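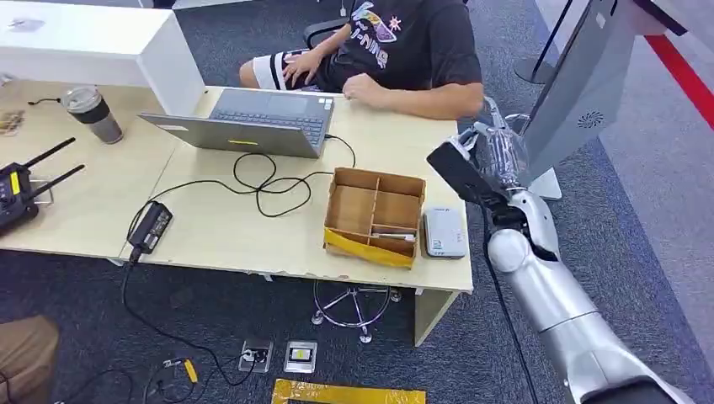 Vulidstead Sanatorium: Buildings and Records
Frequently Asked Questions

What was Vulidstead Sanatorium?

Vulidstead was a county hospital for patients with tuberculosis. It stood on the ridge road between Dunne and Pririk and took patients from both towns and the farms between them. After the tuberculosis wards closed, the county used part of the site as a nursing home, and later as storage for highway equipment. The two later uses have separate records and are not covered by this project.

Who was the architect?

The drawings are signed by the county engineer's office and carry no individual name. A local newspaper credited the design to a Plirnilov firm. No contract or invoice has been found to support that, and the site record lists the architect as unknown.

What is still standing?

Building 3 (the women's ward), the powerhouse, and the lower part of the water tower. The administration building was demolished after a roof collapse. Its foundation can be traced from the service drive in early spring, before the brush fills in. The open-air sleeping porches on Building 3 were enclosed during the nursing home period, and the present windows on that side are not original.

Was there a tunnel?

There was a steam tunnel between the powerhouse and Building 3. It carried pipe and was tall enough for a maintenance worker to walk through bent over. The heating plans show no branch to the mortuary, and no other plan shows a second tunnel. The powerhouse end was filled with gravel when the boilers were removed. The Building 3 end is bricked up.

Can I visit the site?

The grounds are county property and are closed without a permit. The service drive is open on foot from 8 a.m. until dusk as far as the second gate. Permits to go beyond the gate are issued by the county property office in Dunne. This project does not issue permits and cannot speed one up. No permit covers the inside of Building 3. The upper floor has failed at the north stair.

What records survive?

The main series are:

Admission register, complete except for the first volume
Discharge and death register, complete
Ward day books, women's ward only
Kitchen and dairy accounts, scattered years
Heating and water plans, with later corrections in red ink

Case files were kept in the basement of the administration building and did not survive the collapse. X-ray films were sold for silver recovery before that.

What does the patient index contain?

The index has 3081 entries taken from the admission register. Each entry gives surname, given name, age at admission, town, register page, and line. A patient who was admitted more than once has one entry per admission, so the number of entries is larger than the number of people. Diagnosis and outcome are left out of the index and can be checked in the registers themselves where these are open.
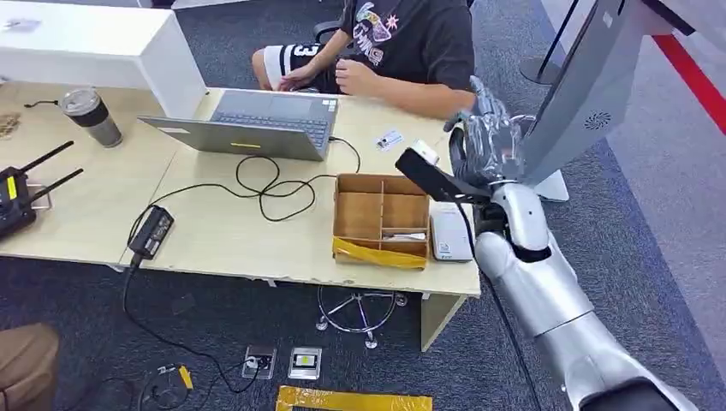
Open laptop and steel tumbler on the desk.

Who made the index?

Marjatta Aaltonen copied the register onto cards while she was working in the county records room. Sointu Aaltonen typed the cards into the present file and checked each against the page. Where the card and the page differ, the file follows the page and the card reading is given in the notes column.

Why can't I find my relative?

Check spelling first. The admission clerks wrote names as they heard them, and Finnish and Slavic surnames appear in several forms, often within one family. Double vowels are usually written single. Try the town and an age range with the surname field left blank. If that fails, the admission may be in the missing first volume. The discharge register covers some of those patients, but it is arranged by discharge date and has not been indexed.

A person who worked at the sanatorium will not be in the patient index unless also admitted. Staff were paid through the county payroll, which is held in Dunne.

Are the registers open to everyone?

A volume opens 100 years after its last entry. Volumes still closed can be searched by the records room on behalf of a direct descendant. Send proof of descent with the form. A death certificate naming the parent or grandparent is enough in most cases.

How many names can I ask for at one time?

Up to 5 per form. List each spelling you want checked on its own line. Different spellings of the same name count as one name. A second form may be sent when the first has been answered.

Where were patients buried?

Most were returned to their families. Those who were not were buried in the county section of Pririk cemetery, in numbered plots. The sexton's plot book gives a name for most of the numbers. There is no burial ground on the sanatorium site — the row of short concrete posts east of the powerhouse marks the old water line.

Can I get copies of the plans?

Yes, at reduced size. The full sheets are brittle along the folds and are not fed through a scanner. Each sheet is photographed flat, in sections, and the sections are supplied separately. They are not joined, and the scale bar appears only on the section that has the title block.
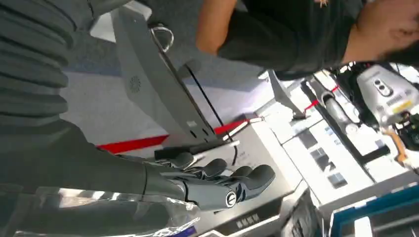

Slim black handle with a white tip; clear plastic film below.

Do you accept photographs and papers?

Yes, as loans for copying or as gifts. Please write down who gave you the item and any names you know, on a separate sheet. Do not write on the back of a photograph, and do not remove anything from an album before sending it. Items picked up on the grounds are county property and should go to the property office.

I found a mistake. How do I report it?

Send the register page and line, the reading in the index, and the reading you propose. Family knowledge is recorded in the notes column but does not replace what the clerk wrote. Corrections are entered every June.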